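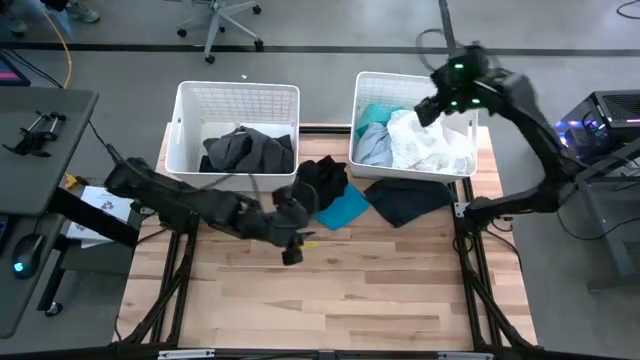

Darks to the left, lights and colors to the right: sorting garments at the table.

Garment Sorting Comes to the Drovbridge Clothing Room

The Drovbridge Clothing Room will change the way it receives and sorts washable clothing beginning in November. The new procedure applies to all items left at the Pruller Street entrance and to all items collected from the drop boxes at Hetari Court and the Ong Building. Residents who donate clothing, and households that use the service, are asked to read the following notes.

Until now, donated garments have been washed in the order in which they arrived. Bags were opened at the machines, and the contents of each bag generally made up a single load. This was simple to manage when the Clothing Room handled a modest number of bags each month. The service now receives up to 200 bags in a month, and mixed loads have led to a steady number of complaints about graying whites and dye transfer on pale cottons. A review of the laundry service, completed over the summer by Vitória Teixeira, Services Manager, recommended that all clothing be sorted by color on a table before it reaches the wash area.

Under the new procedure, each bag will be emptied onto the sorting table and its contents divided between open plastic baskets. Charcoal, black and navy garments will be placed in one basket. Whites and pale shades, including light blue and light gray, will be placed in another. Strong mid-tones such as teal may travel in the second basket as far as the wash area, where they will be taken out and held for a separate load. A bright teal item must not be washed with whites under any setting.

Garments should be picked up one at a time. Lifting several together is quicker, but small items are easily carried along inside larger ones, and a single dark sock is enough to spoil a load of white shirts. Pieces that have been bunched or turned inside out should be shaken open over the table before they are placed in a basket. Pockets are to be checked at the same time. Coins, keys and papers found during sorting will be kept in a labeled envelope at the front desk for 4 weeks.

Baskets should be filled no higher than the rim. An overfilled basket is difficult to carry safely through the connecting door, and clothing that falls to the floor must be treated as unsorted and returned to the table. Lidded hampers will no longer be used for incoming clothing — the open baskets allow the contents to be checked at a glance — and the remaining hampers will be moved to the linen store.

The Clothing Room has also revised its list of items that cannot be accepted. Pillows, quilts and items marked for dry cleaning only should not be placed in the drop boxes. Winter coats remain welcome but must be handed in at the desk, where they will be tagged and stored apart from the general stock. Shoes are accepted if tied together in pairs.

Donors can assist by separating dark and light clothing at home into two bags. This is not a requirement, and mixed bags will continue to be accepted at all 3 collection points. Donors are asked to tie bags securely and to keep each one light enough to be lifted with one hand.

Clothing returned to the shelves after washing will continue to be arranged by size. Households may select up to the usual allowance at each visit, and no change has been made to eligibility or to opening hours. The shelves currently have space for 120 additional folded items, and children's trousers and adult sweaters are particularly needed.

A short training session on the sorting procedure will be held for all laundry staff before the change takes effect. Américo Pacheco, Laundry Supervisor, will lead the session and will issue a printed guide for display beside the table. Questions about the procedure, or about items found in pockets, may be directed to him through the front desk.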